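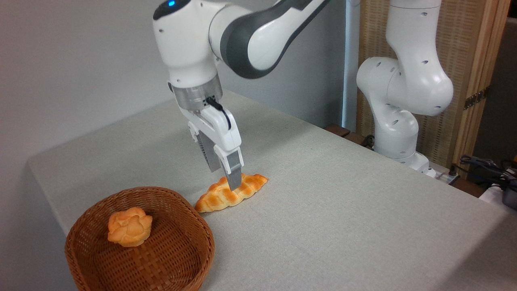

Teltolow have opened talks with Idun Strömberg over the vacant head coach position, according to two people at the club. Strömberg has 11 months left on her contract at Zistden, and any move before February would require a release fee.

Valter Ljungberg has run first-team training on an interim basis for the last 10 matches. His agreement ends with the current round of fixtures.

Sporting director Märta Ekström confirmed that a shortlist exists but gave no names. Zistden said they had received no written offer. Teltolow play Clureler next, with defender Tamsin Harawira suspended.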